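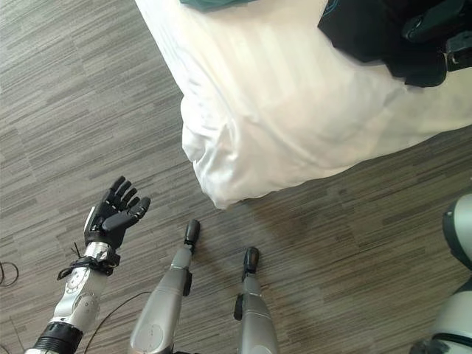

Guest Room Inspection Checklist — Bedding, Floor Coverings and Walkways
Property: Nirkunden Guest House
Inspection date: Friday, March 20, 2020
Inspector: Baldur Vídalín
Reviewed by: Grímur Juhl

This checklist covers trip hazards, bed condition and clear walking space in guest rooms. Sheets are to hang clear of the floor at every corner of the bed. The rounded corner of the white striped sheet ends just above the grey carpet, in soft folds, and this is the accepted finish for corners at the foot of a bed. A sheet that lies on the carpet is to be recorded as a defect and corrected before the room is released.

SECTION A. FLOOR COVERINGS

A1. Carpet seams flat and secured at the doorway.
Result: Pass.

A2. No raised edges, holes or worn patches on the route from bed to bathroom.
Result: Pass with comment.
Comment: Slight wear inside the bathroom threshold. Measure again in September.

A3. Carpet pattern does not hide small objects or changes in level.
Result: Pass with comment.
Comment: Short streaks in mixed greys make dropped items hard to see. Housekeeping is to check the floor with the main light on, including the strip beside the bed.

A4. Door mat has a non-slip backing.
Result: Fail.
Comment: Backing has come away along one side. Replacement requested from Bjarnason.

SECTION B. BED AND BEDDING

B1. Bed frame stable when pushed from either side.
Result: Pass.

B2. Sheet fitted evenly, with no loose fabric on the floor.
Result: Pass.

B3. Mattress label present and readable.
Result: Not checked.
Comment: To be completed at the next full linen change.

B4. Bags and loose fabric items removed from the bed before making up.
Result: See comment.
Comment: Staff do not move guests' belongings. If the bed is in use for storage, leave it as found and note the time.

SECTION C. WALKWAYS AND EXITS

C1. Clear width beside the bed at least 50 inches on the door side.
Result: Fail.
Comment: Measured at 45 inches. Move the luggage rack to the window wall — the bed itself is to stay where it is.

C2. Night light working.
Result: Pass.

C3. Exit plan posted on the inside of the door.
Result: Pass.
Comment: Older Orkemetti layout still posted. The exits are unchanged, but the sheet should be replaced.

FOLLOW-UP

Items A4 and C1 must be closed before the room is let again. Work order 987 has been opened for both. Items A2, B3 and C3 may remain open until their next scheduled check. Completed forms are to be filed at the Irkeck office with the room record.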